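Hollis Whitlock rents 500 acres near Brernby, and in September he was still waiting for his hay price. "Last year I signed a contract in spring for 24 loads," he told me. "The buyer, Marchetti, paid on time, but the price was low."

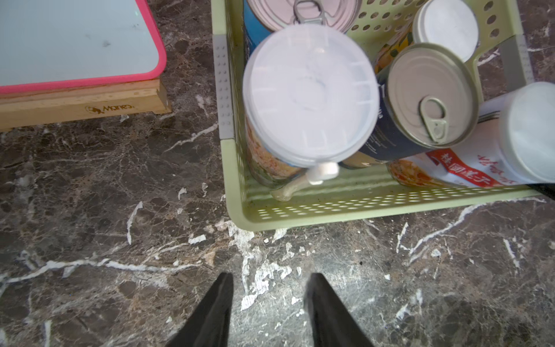
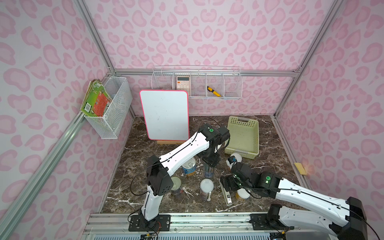 This year he kept nine loads without contract – a small risk, he thinks. "My rent is due anyway. If the price falls, I will feed it to my own cows."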